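Trirnell 项目图集：卧室衣物

发布：3月13日 星期四
文字：Silvia Vlček
采集：Farzad Heydari、Vilém Ševčík
整理与标注：Vratislav Ďurica、Silvia Vlček

本页属于 Trirnell 项目的工作图集，内容是卧室里的衣物整理。厨房台面和玄关鞋柜各有单独的页面，可从左侧目录进入。

Trirnell 收集的是双手操作的示范。采集员两手各持一把夹爪，按平时的习惯做家务，夹爪上的相机记录画面，轨迹和开合量同步保存。学习系统从这些记录里学习抓哪里、什么时候松手、两只手怎样配合。卧室部分从去年11月开始，目前入库518条，来自19户人家，其中大多数在 Morstead，另有五户在 Asden。

任务单

卧室部分的任务单由 Ľudovít Procházka 起草，改过几次，现在用的是第五版。每条记录只做一件事：把一件衣物从初始状态整理到结束状态。初始状态分三种，平铺、团成一堆、搭在别的东西上。结束状态由住户自己决定，有人习惯对折两次，有人习惯卷起来，有人只要求拉平以后放到一边。任务单不规定折法，采集员开始前问一句，照着做，并在备注里写明。

早期版本规定了统一折法，结果采集员做得很慢，动作里有很多停顿，回看时能看出是在回想步骤。改成按住户习惯以后，单条时长缩短，停顿也少了。统一折法的那一批仍然保留，标签为“A折法”，训练时可以单独取出或排除。

衣物类别

上衣：T恤、衬衫、毛衣、卫衣。数量最多，也最容易重复。Vratislav 在整理时要求同一件T恤最多保留九条，超过的转入备用。

裤子：牛仔裤和家居裤分开记。牛仔裤的裤腰较硬，两手提起时形状稳定；家居裤提起来会往中间垂，抓点要靠外一些。

外套：夹克、羽绒服、风衣、大衣。外套部分开始得晚，数量仍然偏少，下文单独说明。

毯子和床单：面积大，一次抓取往往不够，要沿着边缘换手。换手时一侧夹爪必须先夹稳，另一侧才能松开，这个顺序在标注里单独列出。

小件：袜子、手套、围巾。袜子配对属于另一张任务单，本页不收。

场地

采集都在住户家里进行，不另外搭景。床上原有的被子、靠垫和叠好的衣物尽量留在原位，只腾出够放一件衣服的地方。住户如果要求收拾，就等收拾完再开始。床面软硬不一，厚毯子上的衣服会往下陷，夹爪指尖容易连毯子一起夹起来，这类情况照实记录，不剔除，标签为“带起垫层”。

光线也不做统一。靠窗的床在下午常有一侧很亮，深色衣物这时曝光不好掌握。Farzad 的做法是开始前把夹爪举到衣服上方停一会儿，等曝光稳定再动手。这段静止画面留在文件里，裁剪由后面的程序处理。

窗帘开合由住户决定。证件、信件、照片和药品须在开始前移出视野，采集员负责检查。回看时仍发现的，整条退回，由 Albers 办公室的同事打码后重新提交，打不干净的删除。

夹爪和操作

两把夹爪编号固定，左手一把，右手一把，不互换。指垫用久了会变光滑，薄料子容易从中间滑走，所以每次出门前检查指垫纹路，换下来的旧指垫写上日期，放回 Albers 的盒子里。

握持姿势没有硬性规定，手腕不要长时间翻到上方。Vilém 做过一次对比，手腕压低时相机能同时看到两个指尖和被抓的布料，手腕抬高以后布料常被指杆挡住。现在培训时会放这两段给新采集员看。

抓取深度也要注意。衣边夹得太浅，提起一半就掉；夹得太深，布料在指间堆成一团，放下以后还要再拉平。单层布料以指垫前半部分夹住为准，多层布料可以更深。掉落之后可以接着做，不必重来，系统需要见到掉落以后怎样补救。但同一条记录里连续掉落三次，就停止录制，换一件。

标注

每条记录分成若干段，段名有接近、抓取、提起、移动、放下、抚平和松开。段与段之间允许空白，不强行连上。Vratislav 先做一遍，我再抽查其中一部分，两个人对分界点意见不同的，取较早的一个。

文字说明用一句话写明动作和部位，例如“右手夹住袖口，向内折到前襟”。左右按衣服穿在身上时的左右写，不按画面写。这一条经常弄错，特别是衣服正面朝上的时候，画面上的左边是衣服的右边。衣服背面朝上时两者一致。标注界面现在加了一个翻转提示，错误比以前少。

颜色和材质由采集员现场填写，标注员不根据画面改。现场也不清楚的，填“未知”。仿皮、涂层布一类的料子外观接近，住户说不准的时候就归到“光面料”一栏。

外套

外套比其他上衣难做，主要在三个地方。一是料子厚，折起来会弹开，放下以后夹爪要多压一会儿才松。二是有扣子、拉链和翻领，夹爪碰到硬件会打滑，抓点要避开。三是袖子重，先提衣身的话袖子会拖到后面，把别的东西带乱。

任务单里的建议顺序是先理袖子，再理衣领，最后动衣身。理袖子时一只手固定肩部或前襟，另一只手夹住袖口，把袖管拉直或折进来。建议只供参考，住户有别的习惯就按住户的。

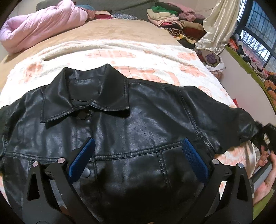 光面料的外套还有反光的问题。折线一动，高光跟着移动，轨迹估计有时会把高光当成特征点。Farzad 建议在这类衣物上放慢接近阶段，其余阶段保持正常速度。试过以后轨迹丢失的情况减少，这个做法已经写进第五版任务单的附注。对丢失的片段，目前用夹爪自身的惯性数据补，补不回来的标为“轨迹中断”，不进训练集，留作检查用。

翻领单独列为一个部位。以前衣领和肩部合在一起标，回看外套时发现抓翻领和抓肩缝的结果差别很大：翻领是可以活动的一片，提起来衣身不一定跟着走；抓肩缝则整片前襟都会动。已有的外套记录由我重新标过一遍，新旧标签都在文件里，使用时请选带“领”字段的版本。

袖子较硬的外套，袖口常常缩成一团，夹住以后先向外拉，再决定往哪里折。向外拉的这一下按“抚平”标，不按“移动”标。Vratislav 对此有保留意见，他认为应当另设一个“拉直”段。暂时维持现状，等外套数量够了再看要不要拆开。

退回的记录

卧室部分退回的原因主要是以下几种：
开录时手已经碰到衣物，缺少接近阶段。
两把夹爪时间没有对齐。
住户或家人入镜且未签同意书。
中途改变折法，备注里没有写。
衣物滑到床下，后半段在画面外完成。

最后一种以前一律退回，现在前半段完整的可以截取使用，结束状态填“未完成”。

时间没有对齐的，多数是采集员更换电池以后忘记重新做对齐动作。对齐动作很简单，两把夹爪靠在一起，同时开合一次。Vilém 在培训单第一页加了这一条，设备箱盖内侧也贴了一张。

接下来的安排

继续在 Morstead 收外套，优先找有厚料和长款的住户。Asden 的五户已经做完，住户愿意的话秋天再去一次，看同一间卧室换季以后的情况。

毯子和床单部分由 Farzad 负责补充换手的记录，重点是从长边中间开始抓的做法，现有记录几乎都从角上开始。

T恤暂停采集，备用里的条目先用完。

住户须知

参加采集的住户可以随时要求查看自己家里的记录，也可以要求删除，不需要说明理由。请告知采集当天的大致时间和房间，由 Silvia Vlček 查找并回复。已经进入训练集的条目同样可以删除，下一次更新数据时生效。

衣物如有脱线或破损，请在开始前告诉采集员。贵重或者容易刮花的料子请不要拿出来做。采集结束后，采集员会按住户的要求把衣物放回原处，床上移动过的东西也一并归位。

想参加下一批的住户请联系 Albers 办公室，写明房间类型和方便的时段。周末也可以安排，每户一次只做一个房间。

相关页面
Trirnell 图集：厨房台面
Trirnell 图集：玄关鞋柜
卧室任务单第五版
标注段名对照表
住户同意书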